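Round tablecloth keeps wrinkling after washing, what size and setting?

Posted by Merevska, 13 Sep 2021

I have a striped, patterned cloth on a round table and it comes out of the wash full of creases. I also think I bought it a size too small because it hardly hangs down at all. The label is gone so I don't know if it's cotton or a blend. I'd like it sorted before November when family comes.

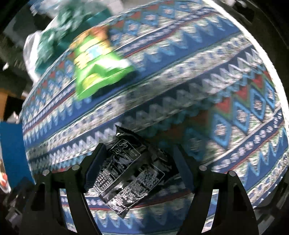

The cloth, blue and off-white stripes with a row of diamonds

Is there a way to get it flat without ironing the whole thing? And how much drop should a round cloth have?

Hortensia Núñez
Measure straight across the table, then add the drop twice. For everyday use I like 6 inches, so add 12. Longer looks nice but people catch it with their knees. For the creases, use cool water, a short spin, and take it out right away. Shake it hard, put it back on the table damp and smooth it from the middle out. Up to 3 hours and it should be dry. Put a towel under it if the table is wood.

Dervishi
just iron it

Stulstead
Agree on the short spin. Don't overload the machine either, I wash mine with 2 dish towels and that's all. Without a label I'd test a corner for color bleed first, especially if there's red in it. My woven rug ran the first time I cleaned it, so now I only spot clean.

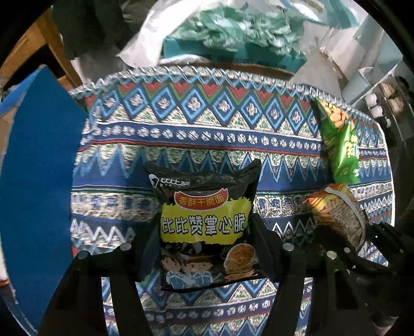
Round rug, with a bag of Bibizan noodle snacks

Vinegar in the rinse did nothing for me.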